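Sorkavow Countertop Arm, two months in: can it do my chores yet?

I've been putting off this review because I kept hoping the next software update would change my mind. It's March now, I've had three of those updates, and my mind is more or less where it was. So let's get into it.

Quick background. The Sorkavow is a single arm with a soft two-finger hand that bolts to the edge of a table. You show it a job a bunch of times, it chews on that overnight, and in the morning it has a go by itself. I paid $634 for the arm and got the Troncoso hand thrown in, which normally costs extra. Setup took me an evening, most of it spent reading a manual that calls the same screw by two different names.

I wanted it for boring things. Put the lid back on. Move the cup to the sink side. Sort the mail from the junk. I run a small repair shop off the back of my house, so I also had a list of shop chores, mostly parts into bins and bins onto shelves.

Let's start with the good news, and there really is some! Picking up one thing and setting it down in another spot is pretty solid. I ran a 36-try test with a plain coffee mug and it only fumbled three. It's slow (think of somebody moving a full bowl of soup across a carpet) but it gets there, and the soft fingers haven't scratched anything I own. The noise is fine too. My old Genside vacuum is far worse.

Towels, though. Oh boy. I gave it 16 evenings with dish towels and what I have to show for it is a drawer of damp-looking wads. It grabs a corner, loses the other corner, pulls the whole thing toward itself and then stops as if it's thinking. My friend Ekua Bawa has the older Brorkuteck model and she gave up on cloth entirely. She uses hers to feed screws into a tray and loves it, so maybe she's the smart one.

The shop list went about half and half. Square parts into a square bin, yes. Anything shiny or see-through, forget it. Anything that rolls, you'll be under the bench with a flashlight. And it still needs you close by, which kind of kills the idea of coming home to a finished job.

Where it gets interesting is containers. A small tub with a lid sounds like the easiest thing in the house, and you'd think a machine that can handle a mug would breeze through it.
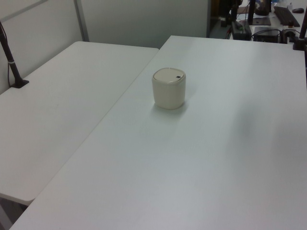
Lifting one is no trouble if the table is clear. Getting the lid off is another story, because one hand has to hold the body still and the Sorkavow only has the one. I tried a rubber mat underneath and that helped a bit – maybe one lid in three came off clean. A second arm would fix it, but then you're paying double to open the cotton swabs.

Would I buy it again? For the shop, probably yes, if the price came down some. For the kitchen I'd wait. If you do get one, skip the carrying case and put the money toward a spare set of finger pads, since mine were getting shiny by week five.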